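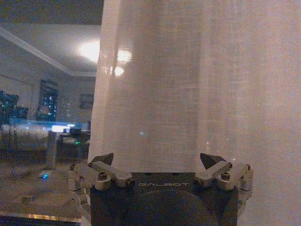
Kustero Releases Sovar 5 With Local Storage for Two-Factor Recovery Codes

Kustero has released version 5 of Sovar, its desktop authenticator for small offices. The update adds an encrypted file for the recovery codes that online services issue when two-factor authentication is turned on. The file is kept on the user's own computer and is never copied to Kustero's servers.

Recovery codes are often printed, saved as plain text or left in a mailbox. Sovar 5 imports them from text or PDF, groups them by account and marks each code as used once it has been copied out. A single file holds codes for up to 200 accounts.

The file is locked with a passphrase of at least 19 characters or with a hardware key – administrators can require both. Kustero cannot reset a lost passphrase. Users who need a second copy can export the file, still encrypted, to a USB drive.

Horrocks, a security testing firm, reviewed the file format before release and reported 22 findings, most of them rated low. All were closed in the shipping build. A summary of the review is included in the release notes.

Sovar 5 runs on Windows, macOS and Linux. Files created in version 4 are converted on first launch, and the original is left in place. The upgrade is free for current license holders. Offices that buy through Andden, the product's reseller, will receive new installers in June.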